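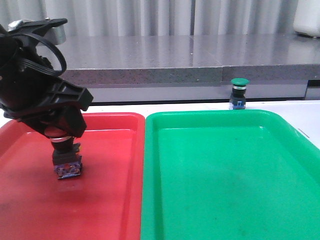 Fig. 6. Switch held over red tray.

6. Recording sort episodes
Trays side by side, rims close. One switch per tray at the end, cap color matches tray. Wrist view must show the tray floor between the fingers.
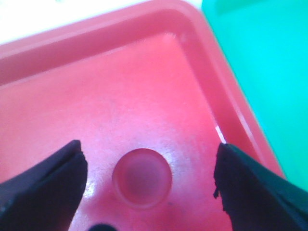 7. Check the end state before you hit save. Both switches upright. Tipped over = discard, dont relabel.
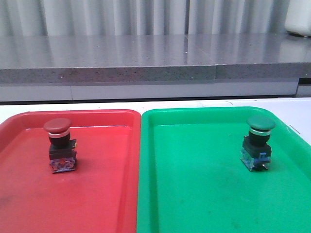

Līga Ozoliņš
Data collection lead, Jelteck

Note: 37 episodes per set, then swap start positions. Open the fingers wide before you back the arm off.
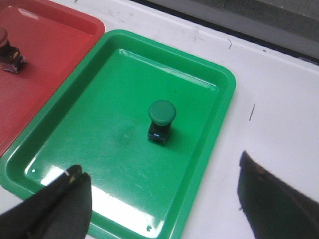
Then stop the recording. Caution: hands out untill the arm is parked.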